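## 3. Small drawer units and how their fronts are built

### 3.1 Choice of furniture

The study looks at small wooden drawer units of the kind kept on a desk, a dresser or a kitchen counter. We left out full-size chests, which have runners and much heavier drawers, and plastic units, which flex when they are pulled. What remained was a fairly uniform class of object: a box open at the front, divided by one or more shelves, with a drawer sliding on bare wood in each opening.

Units were bought from two suppliers, Guneo and Plulano, and a smaller number came from the Nowakowski household survey, where they had been in daily use. The bought units arrived over the summer and were left unpacked in the test room until September so that the wood could settle to the room's humidity. Drawers in small units fit closely, and a change in humidity can turn an easy drawer into a sticking one. The survey units were given the same rest period even though they had come from ordinary homes.

In total 32 units were kept. Units with a cracked side, a missing drawer or a front that had been glued back on were returned or set aside. Scratches, stains and worn edges were accepted, as were drawers that did not close completely flush.

### 3.2 Ways of opening a drawer

Most owners do not think about how a drawer front is meant to be held until it gives them trouble. In the survey, people were asked to open each drawer as they would at home, with no instruction about where to put the hand. Their answers and habits fell into a few groups, which we use in the rest of the paper.

The first group is the attached pull: a bar, knob or ring fixed to the face of the drawer. It can be seen and felt from a distance, and it lets the hand close around something. Its drawback on a small unit is that it sticks out. Several people in the survey mentioned catching a sleeve on a pull, or having to move the unit forward on a shelf so that a door in front of it would shut.

The second group is the cut pull, where wood has been taken away and nothing added. A groove or a scoop in the front gives the fingertips an edge to draw against. Cut pulls keep the face flat, and a unit that has only these can be pushed closer to other things. They are also harder on people with long nails or stiff fingers, and a groove that is too shallow is of little use when the drawer is heavy.

A third group covers notches at the top edge of the drawer. A notch may serve as the only pull, but on some units it is too small for this and reads more as a detail of the front. We recorded notches separately and did not count them as a pull unless someone in the survey used them as one.

### 3.3 Mixed fronts

A single unit does not always use a single type of pull. We call these units mixed fronts. Figure 1 gives one case in a two-drawer cabinet, where the upper and lower drawers call for different grips although they belong to the same piece.

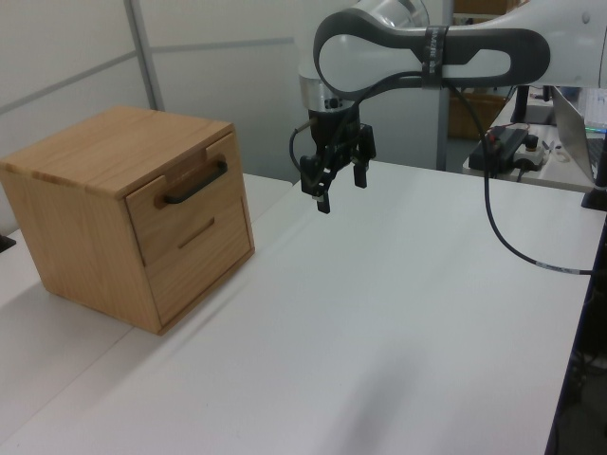 **Figure 1.** Two-drawer cabinet in pale wood with a mixed front. The upper drawer has a black bar handle; the lower drawer has a recessed groove.

Mixed fronts are useful to us because the body of the unit stays the same from one drawer to the next. When a person opens the upper drawer and then the lower one, the unit's wood, overall weight and place on the table do not change. Differences in how the two drawers are approached can then be tied more closely to the pull and to the height of the drawer. Height still matters. A lower drawer on a tabletop unit sits near the surface, and the knuckles have less room beneath the hand.

The color of the pull also plays a part. A dark bar on pale wood is easy to find, while a groove in the same wood shows mainly as a line of shadow. Under flat light the line can be faint. We tested all units under the normal ceiling lights of the room and did not add a lamp to bring out the grooves, as few people light a drawer before opening it.

### 3.4 Placement and handling

Each unit was placed directly on the tabletop, with no mat or clamp. A light unit with tight drawers tends to slide toward the person pulling, and many owners deal with this by resting the other hand on top. We wanted to keep this behavior in the record. Any sliding was noted, and the unit was moved back to its starting position before the next pull.

Drawers were tested first empty and then with a standard load of household items: spools of thread, paper clips, batteries and folded receipts. The load was spread over the drawer bottom and kept below the height of the sides so that nothing could catch on the shelf above. For units with more than one drawer, only the drawer being opened was loaded. This makes the unit a little less steady than it would be at home, where several drawers are usually full.

A drawer was counted as open when its contents could be reached from above without moving it further. It was counted as closed when the front had come back to its resting position, even if a thin gap remained. Both states were judged by eye. We tried a fixed distance at first, but the units vary in depth, and a distance that fully opened a shallow drawer barely cleared the front of a deeper one.

Each drawer was opened and closed 10 times in each condition. Over 1,000 pulls were recorded across the set. After every session the drawer edges were wiped with a dry cloth to remove wood dust. No wax, soap or oil was applied, although owners in the survey often used one of these on a sticking drawer. Units that jammed were left overnight and tried again before being marked as unsuitable for the loaded condition.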